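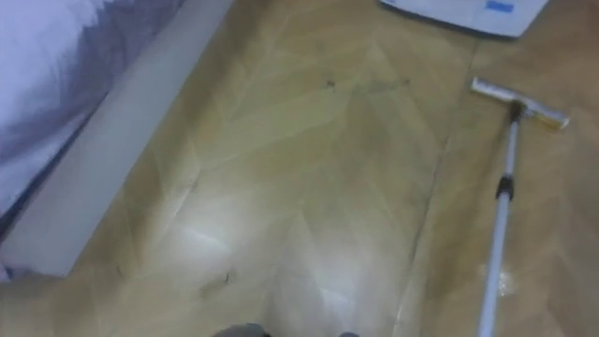
Bedroom floor and walkway check

Place: Skudow apartment, second bedroom
Date: 2020-12-07
Checked by: Oana Grecu
Form: Nistor home safety sheet, page 2

1. Floor surface
OK, with a note. I love this floor! Pale herringbone parquet, and the boards look even all along the bed. It does throw back a lot of light, so crouch down and look across it from the side, or you'll miss small spots.

2. Moisture or residue
Needs action. Small shiny wet-looking spot next to the wiper handle. Blot with a dry cloth, then check again in socks (slowly, please).

3. Cleaning tools put away
Needs action. The floor wiper is lying flat on the parquet with its long pole out across the walking area. It's a great tool — light, quick, gets right under the bed — but a round pole underfoot is a fall waiting to happen. Twist the collar, shorten it, hang it up. There is a free hook behind the door, I put it there in May.

4. Bed and bedding
OK. Side rail is smooth and the white bedding hangs no lower than the frame. Keep it that way when changing sheets, a trailing corner is easy to catch with a toe. The squared corner of the rail is at shin height for me, so give it some room in the dark.

5. Cables across the floor
Needs action. One long black cable runs over the boards in the open part of the room. Route it along the wall if it will reach. If it won't, use a Jetex floor cover, the low kind, and press both ends down well.

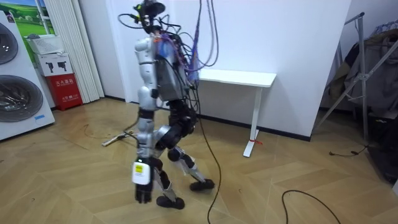

Item 5: black cable on the parquet, white desk by the wall.

6. Desk
OK. Stands against the wall. There is something small and red, a tie or strap, at the foot of one leg. Fine where it is, just make sure it stays snug and no end sticks out.

7. Baseboard
OK where I could see it. The dark strip is so handy on a white wall, you can tell at once where the floor stops!

8. Floor care product
Drolach cleaner, well diluted. Wring the pad out hard and never leave water standing on wood.

Result: three items to fix (2, 3 and 5), all quick ones. Really pleased with this room. Recheck once the cable is moved, and initial next to each item.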